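**Gripper comparison, weekly meeting, 5th November**

Present: Trygve Kristiansen (minutes), Haugland team, one guest from Plomton on the phone

**1. Finger pads**

We continued the comparison of the two pad types from Nimarov, the ridged and the smooth. Until now we have 167 episodes with the ridged pads and 200 with the smooth ones. The group agreed that the numbers should be made equal before we compare anything. Trygve will plan the missing episodes.

The Plomton guest asked if the thin knitwear is damaged by the ridges. We have not checked this in a proper way. It was decided to look at each garment after every session and write the result in the Estik sheet.

**2. Two-handed folding**

The folding on a soft base was discussed for a long time. On the plush blanket the cloth and the blanket are easy to pinch together, and the operators do not agree about how wide to open the jaws before they go down. 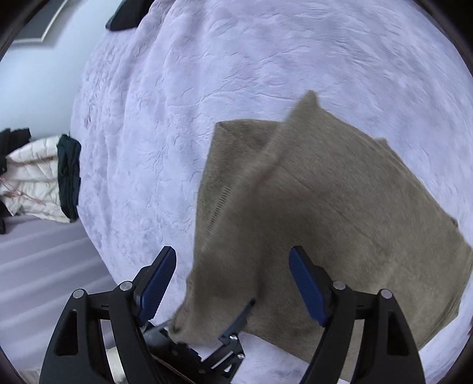 *Brown knit garment on the plush blanket, two hand-held grippers, blue ridged pads in front.*

One proposal was to use only a hard table from now on. The majority was against it, as the customer wants to see folding on beds also. We keep both bases, but the base must be written in the episode name.

**3. Controller**

The new firmware lost the connection 11 times since June. Haugland will send the logs to Nimarov and ask for an answer in writing.

**4. Other matters**

The spare pads are ordered, order number 1763. Next meeting is at the same hour, in the small room.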